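Zundska Prandale Training Goggles: Review

Tested by Efren Marquez over more than 130 pool sessions, short course and long course.
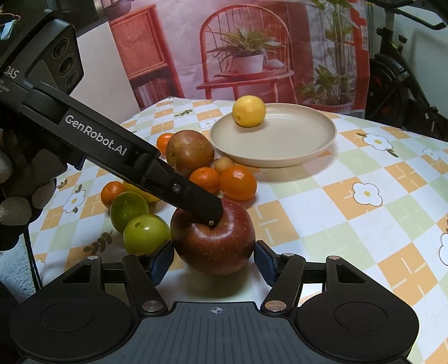 Fit and seal

The Prandale is a low-profile training goggle with a one-piece silicone gasket and three nose bridges in the box. I used the middle bridge. The gasket is softer than the one on the older Padilla model and sits slightly inside the eye socket, so swimmers with a wide brow may find the upper edge presses. Mine left light marks that faded within the hour.

The seal held through push-offs and flip turns. On racing starts the left lens let in a few drops until I moved the straps higher on the back of the head. Imelda Dizon, who swims in the next lane and has a narrower face, changed to the small bridge and had no leaks at the same strap height.

Lenses

Lenses are polycarbonate with a slight curve. Forward vision is good enough to read a pace clock from mid-pool without lifting the head. Side vision is average. The smoke tint works well outdoors and is a little dark for a 5:30 a.m. indoor session in December. A clear version is sold at the same price.

The anti-fog coating was effective for 59 sessions. After that, light fogging began in the lower corners during hard sets. By session 76 I was using spray before every swim. I rinsed the goggles in cold water each time and never wiped the inside of the lenses.

Strap and buckle

The strap is a split silicone type, adjusted at the side with a ratchet. It can be changed with wet hands, but not with a cap pulled over it. One strap split near the buckle at session 128. Replacements are sold separately and fit without tools.

Case

A mesh pouch is supplied. It drains well and offers no protection against scratches — a hard case would be better at this price.

Compared with the Tanbridge

The Tanbridge has a firmer gasket and a coating that lasted me about as long. It is easier to adjust under a cap. The Prandale is more comfortable past the one-hour mark, and I would pick it for distance training. For racing I still use the Tanbridge.

Rating: 4 out of 5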